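Werkstattbuch Trickfilm, Studio 2
Mittwoch, 6. Dezember
Eintrag: Hugo Aguirre
Anwesend: Rosângela Honorato (Animation), Jeferson Cordeiro (Licht), Aparecida Arruda (Puppenbau, nur vormittags)

Gegenstand: Sequenz 6 des Kurzfilms »Colombo«, Belichtungsflackern und Austausch der Mundteile.

1. Flackern
Bei der Durchsicht des Materials vom Vortag wurde in der Hafeneinstellung ein unregelmäßiges Helligkeitsflackern festgestellt. Betroffen sind vor allem die Schatten unter dem Vordach. Die Leuchten wurden einzeln in Betrieb genommen und jeweils mit einer Reihe von 100 Bildern ohne Bewegung der Figuren geprüft. Führungslicht und Aufhellung zeigen keine Auffälligkeit. Die kleine Kantenleuchte links schwankt, sobald der Dimmer unter die Hälfte gestellt wird. Herr Cordeiro hat sie gegen die Heltimex aus dem Lager getauscht, die ungedimmt mit Folie betrieben wird. Die Wiederholung der Testreihe ergab ein ruhiges Bild. Blende und Objektivstellung blieben unverändert; der Objektivring ist weiterhin mit Klebeband gesichert und darf nicht gelöst werden.

Noch offen: Ein Teil des Flackerns in den Bildern vor der Mittagspause lässt sich mit der Leuchte nicht erklären. Frau Honorato vermutet Reflexionen heller Kleidung. Im Studio ist ab sofort während der Aufnahme dunkle Oberbekleidung zu tragen.

2. Mundteile
Frau Arruda hat 15 neue Mundteile für die Figur des Lotsen übergeben. Die Passung ist bei den Vokalen gut. Das Teil für F/V sitzt zu stramm und hebt beim Abnehmen den Unterkiefer mit an, was in der Bildfolge als Sprung sichtbar wird. Es geht zur Nacharbeit zurück. Bis dahin wird an den betreffenden Stellen das Teil für M/B/P verwendet, sofern der Kopf abgewandt ist.

Die Farbe der neuen Serie ist eine Spur wärmer als die der alten. Alte und neue Teile sind deshalb nicht innerhalb einer Einstellung zu mischen.

3. Aufnahme
Nachmittags wurde Einstellung 6c begonnen. Gearbeitet wird auf Zweierbildern, für den Wurf der Leine auf Einerbildern. Frau Honorato hat den Wurf zweimal angelegt; die erste Fassung wurde verworfen, weil die Leine am Scheitelpunkt zu lange stand. In der zweiten Fassung ist der Draht in der Leine dünner und lässt sich in kleineren Schritten führen. 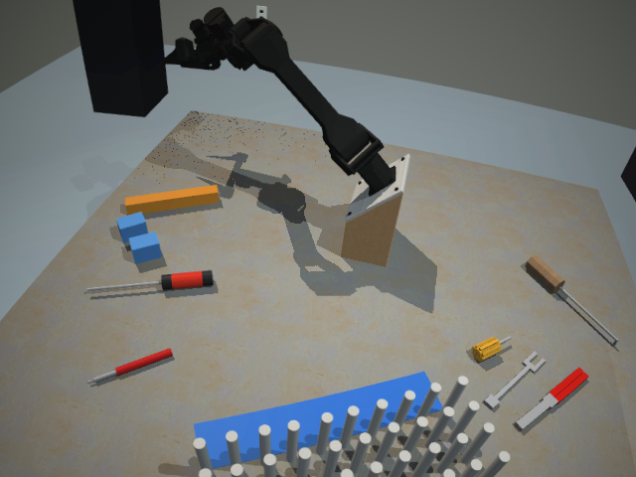 Die Kaimauer hat sich im Verlauf der Einstellung leicht verzogen. Sie wurde von unten neu verschraubt und anhand des Zwischenspeicherbildes ausgerichtet. Eine geringe Abweichung an der rechten Kante ist in der Nachbearbeitung zu korrigieren; Herr Vasconcelos ist informiert.

4. Daten
Sicherung auf Laufwerk »Istari« abgeschlossen, Prüfsummen stimmen überein. Der Ordner mit den Testreihen kann nach Freigabe der Sequenz gelöscht werden.

5. Nächste Schritte
Einstellung 6c fertigstellen (Honorato).
Ersatz für die defekte Kantenleuchte anfragen (Cordeiro).
F/V-Teil nacharbeiten, anschließend Passprobe am Kopf B (Arruda).
Rohschnitt der Sequenz mit Behelfston an Herrn Vasconcelos. Die Abnahme bleibt für Februar vorgesehen.

gez. Aguirre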